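Label peel, cold store cartons
June 26, 2019

Continuing from the last entry. Complaint from Plilludetti is still open: labels lifting at the trailing corner after the cartons come out of their cold store. Their photos show the lift on the short side only, always across the board grain. Roll size is 3000 labels and they say the problem is worse towards the core, which would fit with curl. I am not yet convinced it is only curl.

Materials

Face stock the same throughout, coated paper, same cutting die. Two adhesives: Prosteo (the one in use) and Drenard (softer, higher tack, costs more). Cartons from Zieliński, plain brown, one pallet, stored flat in the conditioning room for seven days before the labels went on. Second lot of board was meant to arrive for comparison but has not.

Labels taken from the outside of the roll and from next to the core, kept in separate folders, marked O and C on the backing. Do not mix them. The folders look identical.

Sets are 16 strips each. Strips cut along the grain and across it, so for each adhesive there is OL, OX, CL, CX. Label pressed down with the hand roller, two passes, no extra weight. Engelbert Schnyder did all the rolling so at least the hand is constant.

Bench layout otherwise unchanged from the curl measurements. Green surfaces wiped with plain water and a lint-free cloth, no solvent, as solvent vapour softened a strip edge last time. 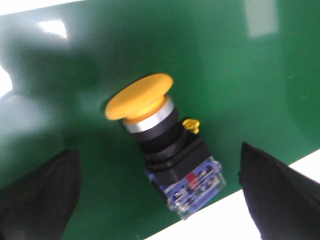 Peel test

Pulled at 180 degrees, 100 mm per minute, at room temperature after an overnight stay in the chest freezer. Strips were left on the rack until the frost had gone and then blotted. First set was clamped too short and the jaw bit into the board, so those readings are struck out and the set was made again.

What came out:

Prosteo, OL: board tear on nearly every strip. No concern.
Prosteo, OX: mostly board tear, a few clean peels starting at the end.
Prosteo, CL: mixed.
Prosteo, CX: clean peel on most strips, adhesive stays with the label, board surface hardly disturbed. This is the failure the customer sees.
Drenard, OL and OX: board tear throughout.
Drenard, CL: board tear throughout.
Drenard, CX: board tear except for 7 strips, which started clean and then tore.

Force traces are in the folder on the shared drive. The average force is of little use where the board tears, so compare failure type first and force second. Engelbert wants the initial peak reported as well. Agreed, but it depends heavily on how the free end is folded back, so I would not put it in the customer report.

Curl was read on the flat plate with the label face up. Core labels lift at both short edges once off the backing, outer ones lie nearly flat. Needs repeating at higher humidity.

Dust

Separate question: does board dust matter? Rubbed a black cloth over the carton flaps and it came away pale. Brushed one half of a spare set and left the other half alone. The brushed half peeled harder at the start, then there was no difference. Too few strips to say more. Dust also travels, so any long flat surface that cartons pass over should be wiped before a comparison run, belts included. Look along the belt at a low angle when checking it, as light patches and pale streaks are easy to misread from directly above.

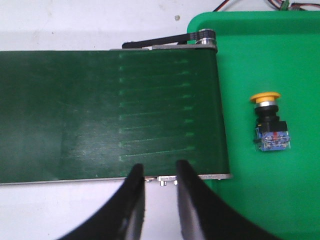

To do

Repeat CX for both adhesives with heavier rolling pressure. If Prosteo improves, the customer may only need to adjust their applicator.
Ask Zieliński for the surface sizing data on this lot.
Try a larger core from the label converter. Lead time runs into October, so ask now.
Fix the jaw spacing on the peel tester and write it on the tester itself.
Extend the wipe-down sheet to the belt and its side rail, with a box for initials.

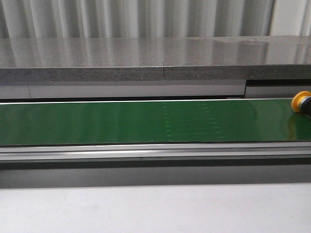

Belt surface and near side rail.

Freezer log for last night is complete. Remaining CX strips are in the top drawer, C folder, face down. Leave them on the backing until the humidity run.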